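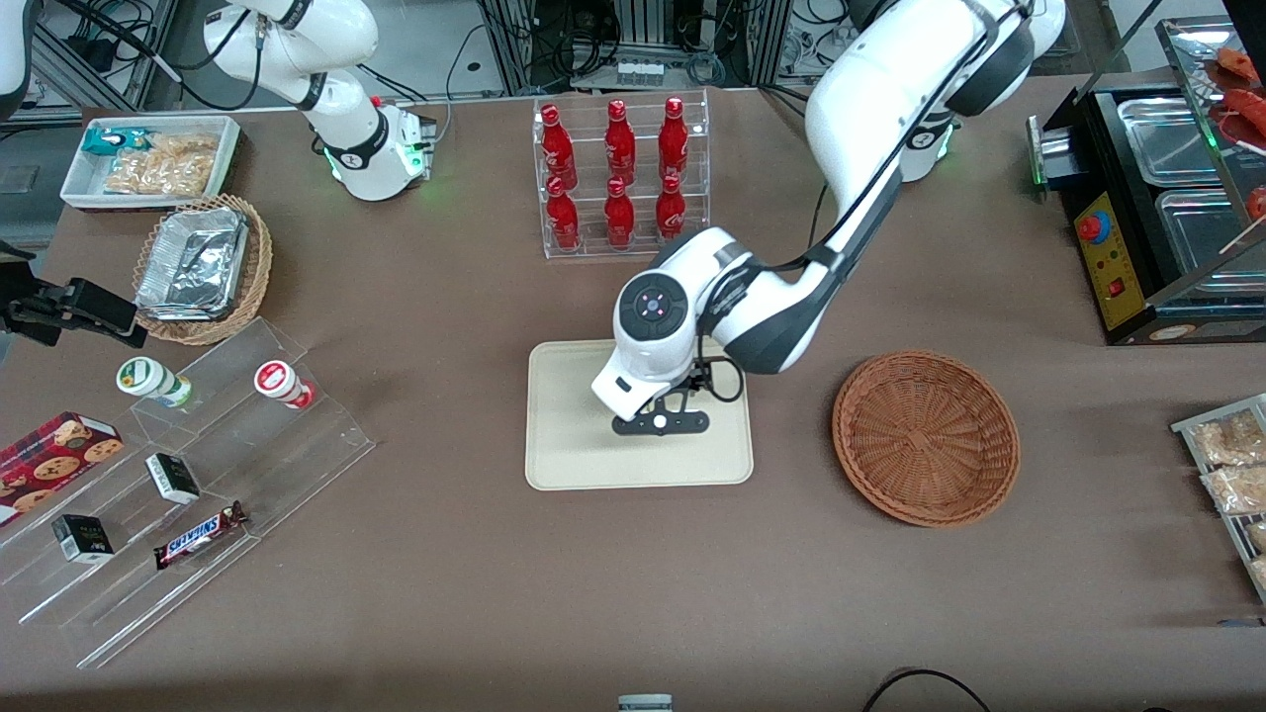 Selon Hjørdis Sundqvist, le prix du bras est la seule ligne d'un budget de robotisation que l'on connaisse avant de signer, et c'est aussi celle dont on parle le plus longtemps en réunion. La remarque, faite à propos du dossier d'achat d'Astby, est souvent reprise dans les discussions sur le budget d'équipement robotique, expression qui désigne l'ensemble des dépenses prévues pour acquérir, installer et maintenir en service un ou plusieurs robots manipulateurs.

Budget d'équipement robotique

Le budget d'équipement robotique (parfois « enveloppe robotique » ou « plan d'équipement ») recouvre l'investissement initial, les frais de mise en service et les charges d'exploitation. Son périmètre varie d'une organisation à l'autre. Cette absence de définition commune explique une partie des écarts entre les montants annoncés par les vendeurs et ceux que constatent les acheteurs. Le présent article traite surtout des postes de manipulation sur table, à un ou deux bras, tels qu'on les envisage pour le commerce de détail et la préparation de petites commandes.

Sommaire
1 Périmètre
2 Postes de dépense
3 Un ou deux bras
4 Le calcul du retour sur investissement
5 Achat, location, prêt
6 Le cas d'Astby
7 Critiques
8 Voir aussi

Périmètre

Un devis de robot manipulateur porte en général sur le bras, son contrôleur et une licence logicielle de base. La pince figure souvent sur une ligne séparée, quand elle y figure. Le support, le câblage, les capteurs, les protections, la formation et l'étude de risques relèvent selon les cas du vendeur, de l'intégrateur ou du client. Il arrive que les trois supposent que l'un des deux autres s'en charge.

Le terme « clé en main » n'offre pas de garantie particulière. Il peut signifier que le poste sera livré monté, qu'il sera livré programmé pour une tâche convenue, ou qu'il fonctionnera à une cadence donnée avec les articles du client. Seule la troisième lecture intéresse l'exploitant, et c'est la plus rarement écrite dans le contrat.

Postes de dépense

Le bras. Son prix dépend de la charge utile, de la portée et de la précision. Les acheteurs ont tendance à surestimer le besoin de charge utile et à sous-estimer celui de portée. Sur une table garnie de présentoirs, de plateaux et de paniers, l'obstacle est le plus souvent l'accès à l'objet plutôt que son poids.

Le préhenseur. Une pince à deux doigts convient à beaucoup d'objets rigides. Elle ne convient pas forcément, sans réglage ni doigts adaptés, à un sachet souple, à une barquette en aluminium et à une bouteille. Un assortiment de magasin réunit volontiers les trois. Il faut alors prévoir plusieurs jeux de doigts, un changeur d'outil ou une réduction de l'assortiment. Cette dernière solution ne coûte rien sur le devis, et le client la paie autrement.

La présentation des articles. Bacs, présentoirs étagés et plateaux de dépose sont presque toujours oubliés. Ils conditionnent pourtant la répétabilité. Un présentoir transparent, agréable pour le public, peut gêner certains capteurs de profondeur. Le remplacer suppose l'accord du service commercial, qui n'a généralement pas été consulté.

L'intégration. Elle comprend les heures de programmation, les essais, les reprises et les déplacements. C'est le poste le moins prévisible, et celui sur lequel les remises sont le plus facilement accordées au départ, puis récupérées en avenants.

L'exploitation. On y range la maintenance, les pièces d'usure, les mises à jour, l'électricité et le temps de la personne qui remet le poste en route après un arrêt. Ce dernier élément est rarement chiffré. Quand il l'est, la comparaison avec un poste manuel devient nettement moins flatteuse.

Un ou deux bras

Le passage d'un bras à deux est souvent présenté comme un doublement de capacité. Rien ne permet de le supposer en règle générale. Deux bras qui partagent une même surface doivent s'éviter, et l'un attend régulièrement que l'autre ait libéré la zone. Le gain existe lorsque les tâches se répartissent bien dans l'espace, ou lorsqu'un bras tient ce que l'autre remplit. Il faut le mesurer sur les gestes réels du client.

Le second bras ajoute par ailleurs son propre câblage, sa place sur le plan de travail et une étude de risques plus longue. Certains acheteurs réservent l'emplacement sans acheter le matériel - prudence raisonnable, à condition que le logiciel retenu accepte l'ajout plus tard sans nouvelle licence.

Le calcul du retour sur investissement

La méthode habituelle divise l'investissement total par l'économie annuelle attendue. Elle suppose connues deux grandeurs qui ne le sont pas. L'économie annuelle est estimée à partir d'une cadence de démonstration, obtenue avec des articles choisis et un technicien à proximité. L'investissement total est arrêté avant les essais.

Un délai de 3 ans revient dans un grand nombre de dossiers internes. Sa fréquence tient sans doute moins à la performance des machines qu'au seuil au-delà duquel une direction financière refuse d'examiner la demande. Un dossier construit à rebours, en partant du délai acceptable, se reconnaît à ses hypothèses de disponibilité très élevées et à l'absence de variante défavorable.

Achat, location, prêt

L'achat donne la maîtrise du matériel et l'obligation de lui trouver un usage si le premier échoue. La location étale la dépense, mais les contrats comportent fréquemment une durée minimale qui lui retire l'essentiel de sa souplesse. Le prêt d'évaluation, quand le fournisseur l'accepte, reste la formule la plus instructive. Encore faut-il y consacrer du personnel, faute de quoi la période s'achève sans que le matériel ait servi.

Le cas d'Astby

L'enseigne Astby a étudié l'installation d'un poste de préparation de produits de grignotage et de boissons dans son magasin de Pemville. Deux offres ont été reçues, l'une de Forsberg, l'autre d'Aswood. La première était la moins chère de 5 %, mais excluait les doigts de pince, la formation et toute reprise de programmation après réception.

L'assortiment pressenti comptait 200 références. Après examen des emballages, 43 ont été retenues pour les essais, les autres étant jugées trop souples, trop hautes ou trop serrées sur leur présentoir. Le calcul de rentabilité, lui, a continué de porter sur l'assortiment complet jusqu'en mars, date à laquelle Heriberto Huaranga en a demandé la révision. Dans sa note, il observe que « le robot est amorti par des articles qu'il ne prend pas ».

Le projet a été maintenu sous une forme réduite, avec un prêt d'évaluation préalable. Astby n'a pas publié de résultat.

Critiques

Les partisans de ces équipements font valoir que les premiers postes servent à apprendre et que leur rentabilité ne devrait pas être jugée seule. L'argument est recevable pour un budget de recherche. Il l'est moins lorsque la dépense a été approuvée comme une économie de fonctionnement, et il apparaît le plus souvent une fois celle-ci manquée.

Une autre critique vise la démonstration commerciale elle-même. Voir un bras saisir un article renseigne peu sur ce qui se passe lorsque l'article est couché, mal rangé ou remplacé par un nouveau format. Plusieurs guides internes recommandent d'apporter ses propres produits, de les disposer soi-même et de demander une série d'essais sans intervention. Les fournisseurs sérieux acceptent en principe. Un refus n'est pas rédhibitoire - il peut tenir à un simple manque de temps - mais il devrait figurer au dossier.

On reproche enfin aux budgets leur silence sur la fin de vie. La reprise du matériel, la durée de disponibilité des pièces et le sort des programmes écrits par l'intégrateur sont à négocier avant la commande.

Voir aussi

Coût total de possession
Cahier des charges
Préhenseur
Robot collaboratif
Réception de matériel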